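In Praise of the Dull Hour

There is a two-armed kitchen cell at Kelerley that I have grown fonder of than is probably sensible, and what I want to say about it is simple. We spend far too little time setting these machines up, and we are far too proud of how little. When the Villalba cell went in last February, people bragged about getting it going in 7 minutes. Good for them, I suppose — but I'd rather have the 84 we take.

Most of that goes on the hands. We rehearse each job in simulation first, one arm at a time, and we look hard at how the fingers come down over something soft before anyone talks about speed. 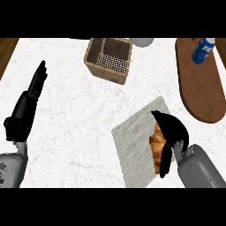 Prereck Quarterly, No. 64, p. 2

A croissant on a grey cloth is a wonderful teacher, I think, far better than a soda can. It makes you care how a black hand curves over the top of it, and it makes you care where the other hand is waiting, too. Tradwood's manual gives the idle arm one line. I would give it a chapter, and I'd put the wrist checks in the same place, where a tired person might come across them before the shift starts.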